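Snack Box Gallery: Pantry Parcels at Altley

Our share house on Pearce Street gets a parcel of snacks every month or two, and we keep a page for each one so we remember what to order again. Parcel 2218 was opened in the spare bedroom in November. Click a thumbnail for the larger version.
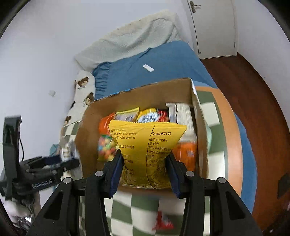 Yellow Haidilao (海底捞) packet from the snack box. The back gives a shelf life of five months. Orange packets, a clear bag of coloured sweets or puffed balls and more yellow ones are in there with it.

Notes on Parcel 2218

Everything gets sorted on the rug first, then carried to the kitchen. Savoury packets go on the top shelf of the pantry and sweets go in the tin underneath. Anything with a short shelf life goes at the front, with the month we opened the box written on a sticker.

The flattened carton goes in the recycling once the tape is off. If you want a box for moving or storage, ask before bin night.

Ordering again

Add your favourites to the list on the fridge. The next order closes at 15 names or when the list is full on both sides. Please write the flavour as well as the brand, and copy the characters off the packet if there is no English on it.

Other galleries
Parcel 264 (the first one we kept a page for)
Parcel 2695
Pantry shelves, before and after
Back to the Altley house page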